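Museum Cataloguing and Collections Care
Handout 4: Writing the object description

This handout accompanies the May session on cataloguing domestic and photographic collections. Students should read it before attempting the practical exercise set by Ha-neul Seo.

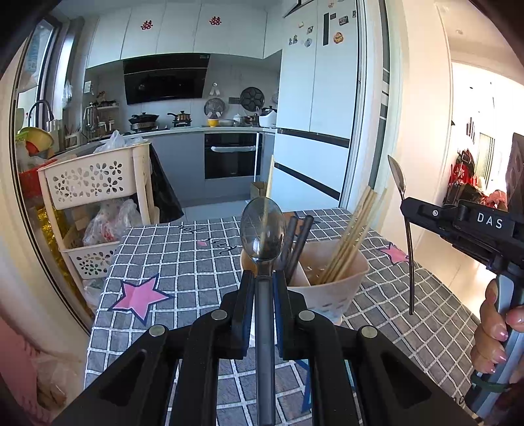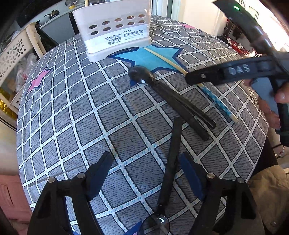
Household items on a printed cloth with a grid and stars.

1. Purpose of the description
A catalogue description allows a reader who cannot handle the object to identify it with confidence. It should record form, material, technique, inscriptions and condition, in that order. Opinions about importance belong in the significance field.

2. Sides and orientation
Use "proper left" and "proper right" for objects that have a front of their own, such as chairs and portrait busts. For prints and photographs, use the viewer's left and right. State which convention has been applied if there is any doubt.

3. Inscriptions
Transcribe all marks exactly, including errors. Missing letters are supplied in square brackets. A maker's stamp should be entered separately from an owner's name added later.

4. Case study: the Woo bequest
The Gidonia Museum received 1,249 items from the Woo family, of which 400 were studio portraits on card mounts. Early records used the word "old" in place of a date range. Ha-neul Do revised 200 of these entries from the mount styles alone.

Exercise
Select one record from the Kanent study set and rewrite it in no more than 40 words. Bring a printed copy to the seminar.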